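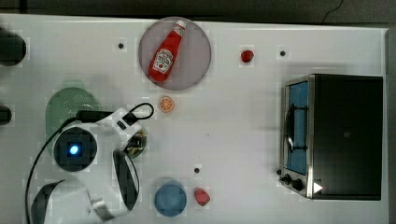 Page last changed: November, by Sneha K. (comments from Naveen and Kusum added)

Play Kitchen Table Check, Tamham Family Room

Thanks to everyone who tried the first version of this list! It's shorter now and follows the order most of us were working in anyway. Do it before the doors open and again at pack-up. Initial the sheet on the clipboard, and write a comment even if everything is fine, because "fine, but the lid was sticky" is a great comment.

TABLETOP

1. Surface wiped, no tacky spots. OK
Comment: The white top shows every crumb and I love it for that. Warm water and a drop of dish soap, then a dry cloth. Please skip the scrubby side of the sponge.

2. Small dark holes or screw spots in the top: run a fingertip over each one. OK
Comment: Nothing should catch. There's one to the left of where the plate usually goes, one over past the little red piece, and one lower down near the middle. Naveen went over all of them with a cotton swab and got out an amazing amount of old play dough.

3. Edges and corners, including the underside. OK
Comment: No splinters, no gum. (There was gum in the spring.)

4. Cables on the floor near the table. WATCH
Comment: A thin black one runs across the dark floor past the far edge and it's hard to spot against that color. Push it back toward the wall and tape it down. Kusum has the good tape. Look again after the vacuum has been through.

TOASTER OVEN

5. Door opens and shuts without pinching. OK
Comment: Everybody's favorite! The kids go straight for the bright blue inside. Try the door slowly with your own finger near the hinge before you pass it.

6. Handle tight. OK
Comment: The curved black handle sticks out a good way, so it takes most of the pulling. Give it a firm tug. If it wiggles at all, take the oven off the table and leave me a note.

7. Both knobs on. OK
Comment: They should not come off in your hand. If one does, it goes in the repair tin and the oven comes off the table until it's back on.

8. Glass in the door clean and free of cracks. OK
Comment: Fingerprints are a sign of a good day, but they still have to go.

9. Oven set back from the edge. WATCH
Comment: We like it at the right end of the table with the door facing in toward the food. Abhishek asked if it could go in the middle. We tried it for a morning and the little ones couldn't reach around it.

FOOD AND DISHES

10. Ketchup bottle: cap on, label flat, nothing inside. OK
Comment: Squeeze it and hold it up to your ear. If it gurgles, somebody has filled it at the sink again. The red body wipes up beautifully. Check the corners of the white label, where small fingernails get going.

11. Round plate: rim smooth, no chips. OK
Comment: Run a thumb the whole way around. This is the pinkish-gray one you can partly see through, so a hairline crack shows best if you tilt it toward the window.

12. Orange slice: no bite marks, no peeling. OK
Comment: It does look good enough to eat, and toddlers agree. Wash it every session.

13. Small red round piece: SIZE TEST EVERY TIME. WATCH
Comment: Tomato or cherry, we have never settled it. Drop it in the choke tube. If it fits, it goes up on the high shelf whenever under-threes are booked in. Same for the pink-red berry-looking piece. Seema has offered to look for bigger ones and I can't wait to see what she finds.

14. Blue round dish. OK
Comment: Check both sides for sticky stuff. Stack it with the plate at pack-up.

AT PACK-UP

15. Food into the Gramik bin, lid clicked on both ends.
16. Oven wiped, door shut, left on the table.
17. Anything cracked goes in the repair tin with a note saying which session.

We have 22 families signed up for mornings now, so pieces are getting a lot more love than they used to. If something looks worn and you're not sure, pull it. We have spares in cupboard 4.

Initials: SK, NT, KR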